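**September kit news – the arm budget is settled (nearly)**

Well, we finally have a number! I sat down with Lingyun Yuan and Esben Hafstein this morning and we went through the wish list for the Plollton workshop line by line. We've got £1855 left to spend before the new budget starts, and I'd love to say it's all going on something shiny. It isn't. Most of it is spare gripper fingers, plus a second set of wrist camera cables from Prasteo, who can deliver in up to 30 days.

The big question was whether to buy another arm or hire one. Huiling Liang has been pushing for hire all year and I've come round to her side – the quote from Grerka for a new one was lovely to read and miles out of reach. So we'll hire for the spring and look again after that.

I did win one small fight, which was the kitchen things. Scooping and pouring jobs eat up bowls, cups and spoons, and we've been borrowing from the staff kitchen for far too long (sorry, Lindsay site). There's now a proper line for tableware and dry food, and Zihan Duan is in charge of the rice order. Please tell Zihan if you want anything other than rice, because lentils were mentioned and then forgotten.

Still to sort: insurance on the hired arm, and who signs for it. If you've got a view, come and find me before the order goes in.

Yiran Zheng

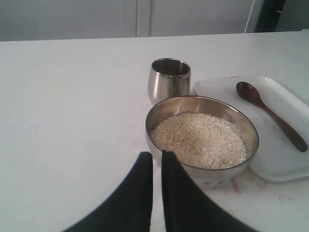

Rice, steel bowl and tumbler on the white table. 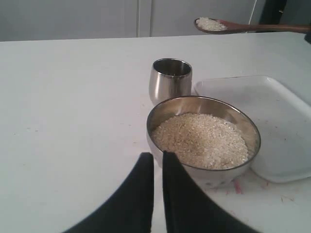
*Page last changed: September, 16:10*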